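Search this site
Enter keywords

Flood Recovery in Postlow: A Conversation With the Director of the Family Relief Office

When the river rose over the lower streets of Postlow in September, the town's Family Relief Office had two paid staff members and a single telephone line. Within hours it was the main point of contact for households that had left their homes with very little. The office's director met with us to discuss the evacuation, the shelter at the Pivine school, and the work that remains.

The first warning reached the office shortly after 4 a.m. By that time, water had already covered the road between the lower streets and the bridge. "We had planned for a slow rise," the director said. "Our written procedure assumed that families would have most of a day to leave. Many of them had less than an hour, and some had to walk out in the dark with children on their shoulders."

The Pivine school opened its gymnasium before sunrise. It had been listed as a shelter for 60 people, and it passed that number by breakfast. Classrooms were opened next, followed by the library. In all, the district estimates that 2,000 residents were displaced for at least one night, most of whom stayed with relatives or neighbors on higher ground.

Asked what families needed most in those first hours, the director named dry clothing ahead of food. "People had been through water up to their waists. We had plenty of sandwiches and almost no socks. Parents were wrapping small children in tablecloths from the school kitchen. I have since changed our supply list, and children's clothing is now on the first page."

Laundry remained a concern for weeks. Power was slow to return to the lower streets, and residents who were able to save clothing and bedding often had nowhere to wash them. The office arranged for machines at the Fosteck community center to be available from early morning until 10 p.m., with drying space set aside in the hall. 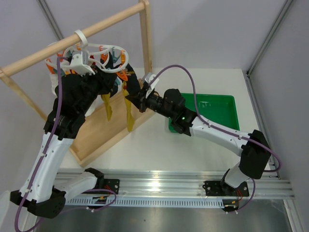 A round clip hanger with orange and teal pegs.

The director spoke at some length about pets. The school could not at first admit animals, and several families stayed in their cars for that reason. "A woman told me she would sleep in the parking lot before she left her dog, and I believed her. We found a heated garage two streets away, and by noon the animals had somewhere to go. That should have been arranged before the flood. It is now part of the shelter agreement."

The return home has been uneven. Houses on the north side of the lower streets took in water to the windowsills, while others a short walk away had only a wet cellar. Inspectors have cleared most of the buildings, but 8 families are still in temporary housing near Tu, where the bus to Postlow runs only in the morning and late afternoon. The office is paying their fares through the winter.

"The distance is hard on them," the director said. "Their children are still enrolled here. They leave before it is light and they get back after dark. When they call me, they rarely ask about money. They ask when they can go back to their own street, and I do not have a date to give them."

Applications for repair assistance remain open. Residents who were turned down in the first round may apply again, and the director encouraged them to do so. A number of early applications were returned for missing paperwork that had been lost in the flood itself. Staff can now accept a signed statement in place of a deed or lease, and a neighbor may serve as witness.

The director also asked residents to keep a packed bag near the door during the wet months, with medicines and copies of important papers in a sealed plastic pouch. The bag should be light enough to carry on foot. Households without a car may register with the office so that a ride can be assigned to them in advance - this can be done by telephone or in person.

A revised evacuation plan will go before the town council in the spring. It moves the first warning point farther upstream and adds the Fosteck center as a second shelter. The director expects questions about the cost of the new river gauges and intends to bring the overnight call records to the meeting. "There were calls that we did not answer in time," the director said. "The council should hear how many."

Contact Us | Copyright Postlow Family Relief Office | Back to Top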